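Stop counting my papers

June 28, 2020

I got an email in January telling me I hadn't been awarded the fellowship, and because I am the kind of person who picks at scabs, I wrote back and asked why. The program officer was very nice about it. The panel liked the project, she said. The panel liked the letters. But the other finalists were "further along in terms of output," and we both knew what that meant. I had two papers. One of them took me four years.

I work on markers that stick to damaged cartilage so you can spot the damage early, before a knee really starts to hurt. Most of what I do is wait. The particles clump, or they don't stick, or they stick to everything including the side of the tube, and then I start over. I did my postdoc at Govton in Anju Semwal's lab and she had a rule that nothing went out the door until somebody else in the group had repeated it from the written notes alone, with the first person banned from the room. I hated that rule! It cost me most of a year. Kiran Shakya was the one repeating my stuff, and he found that my whole effect went away if you used a fresh bottle of buffer.

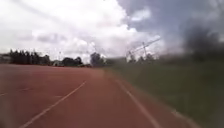

So there went that paper, and I'm still grateful, though I was not very gracious at the time (sorry, Kiran). A hiring panel has no way to see any of this. On my CV that year is a blank spot. If I'd skipped the repeat I would have had a nice publication and a wrong result, and I'd have looked like a better scientist to every person who read my application. I think about this when I'm out running, which I do slowly, in an old pair of Mizuno shoes. Those white lane lines painted on the red track are there so that people in a race can be compared fairly. Same distance, same start, same surface. We've borrowed the idea of the race for research and left out the lanes. One person has a topic where you can get clean data in a month, another has mice that need to get old first, and we line up their totals as if they'd run the same thing.

I sat on the other side last year, too, so I'm not just being sour. Todlow asked me to help screen for its early career awards and we had 207 applications to get through. I had 73 of them on my own pile. I went in with big ideas about reading everybody's best paper properly. By the second evening I was sorting by number of publications, same as anyone, and telling myself it was only a first pass. Of course a first pass is the only pass for most people. One applicant listed 2,310 citations in bold at the top of page one, and I'm embarrassed to say it worked on me. I bumped them up before I'd read a word about what they'd done.

What would I do in its place? Ask for two papers, and no full list. Let people pick them. Then give them one page to say what went wrong along the way and how they know the result holds up. Roltum, which is a small foundation and gives out small checks, switched to something like this, and the reviewers I've talked to complained about the extra reading and then admitted they argued more about the science.
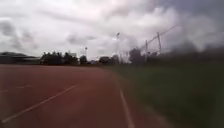 People tell me numbers are at least fair, that without them it all comes down to who your adviser is. I take that seriously, I've seen the adviser thing up close and it's ugly. But famous labs also put out more papers, so the count carries the famous adviser in with it. And it punishes anybody whose work hits a bad patch, the kind of month where everything you own looks like that sky over the track, thick gray cloud from one side to the other and a darker lump of it waiting on the right. Those months are part of the job. I'd like to be able to write them down somewhere and have a reviewer read them.

Anyway, I'm applying again. The form still wants the full list, in reverse order, with my name underlined each time. I have three now.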